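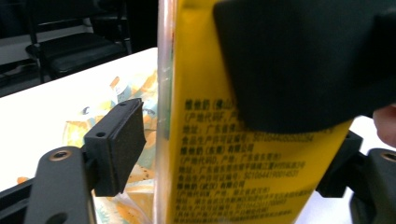

Figure 4.1. A tall yellow carton between the fingers of a hand-held gripper.

Chapter 4
Buying a Hand: The Stadon Kit Considered

Sunee Ratanaporn and Samran Yimyam | 2018-08-01
Last updated: August, second printing
Filed under: Grippers & End Effectors / Buyer's Notes

By now you can draw a two-finger gripper, label its forces, and compute how hard it must squeeze to keep a block from falling. The block in Chapter 3 was rigid, uniform, and made of nothing in particular. Groceries are made to a lower standard. A carton gives a little when you press it, its printed face can be slick, and the corner you planned to hold is the corner someone dented in the store.

This chapter follows one purchase from catalog to workbench. The Stadon hand-held gripper kit sells for $2,129, and the teaching lab at Dandville bought one with money left over from a vacuum pump. The brochure promises "effortless handling of everyday goods." We have read it several times and still can't find the page that says which goods, or whose effort.

A hand-held gripper is a modest machine. You supply the arm, the shoulder, and most of the judgment, and the tool supplies the fingers. That makes it a fine way to study grasping on its own, before motion planning arrives in Chapter 7 and spoils everyone's mood. It also removes the usual alibi. When a carton slips, you can't blame the robot's elbow.

Start with the pads. A soft pad spreads the load and follows small bumps in the surface. It also hides how hard you are squeezing, and beginners tend to find the limit by going past it. Cardboard remembers this. Before you close the jaws, decide which faces of the carton will take the load and which way you expect it to tip.

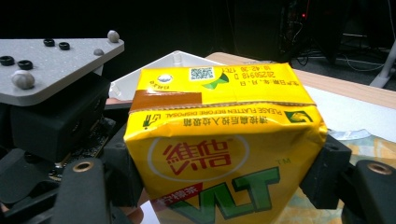
Tilt matters more than the brochure lets on. Hold a carton level and the two contact forces have little to do beyond carrying its weight. Tip it forward and the weight begins to turn it about the line between the pads, and friction has to resist that turning too. A wide pad helps. So does gripping near the center of mass, which a half-full carton will move without telling you.

Then there is the matter of spares. Replacement pads come in a set for $200, a price that concentrates the mind on cleaning the old ones. The kit's manual gives 11 pages to unpacking and a single paragraph to pad wear. We have tried to restore the balance in Section 4.3.

For the exercises you will need a kit or something like it, a kitchen scale, and a carton you don't mind ruining. Plan on 50 grasps per pad. Write down the failures as they happen, including the embarrassing ones, and keep the crushed cartons until you have read Section 4.5.

4.1 Reading a Gripper Brochure

Begin with the maximum payload, and look for the footnote.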